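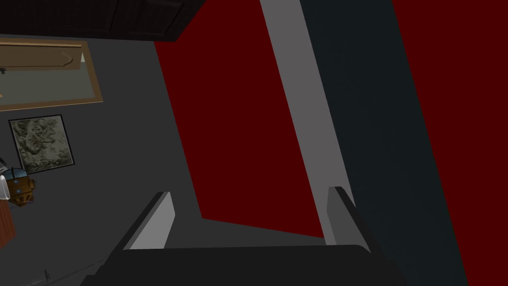
Hello all,

Josée Després wrote:
> Does anybody know if the Sorkness parish registers from before the
> fire were ever copied? I have 38 Campbell baptisms from the later
> book and I can't connect them to the first settlers. The county
> office told me to write to the diocese, and the diocese told me to
> write to the county.

Yes, there is a copy, but it is not complete. A schoolteacher copied the baptisms and marriages by hand, and this notebook was typed later. The typed version has 2,547 entries on 113 pages. Burials are missing. I have the typed pages on paper at home and I compared a part of them with the notebook last July.

Please be careful with the spelling. The teacher wrote names as he heard them, so Campbell is also Camel, Cambel and one time Kample - I think it is the same family, but I can't prove it. Look also at entry 787. The father is from Rudura and the godmother has the same surname as the mother in your second message.

The dates are the day of the baptism. The birth is given only when the child was older than one month.

Josée, if you send me the first names of the parents, I can look for them in the evening, after 7. I don't have a scanner, but I can type the entries for you.

With kind regards,
Despina Yordanov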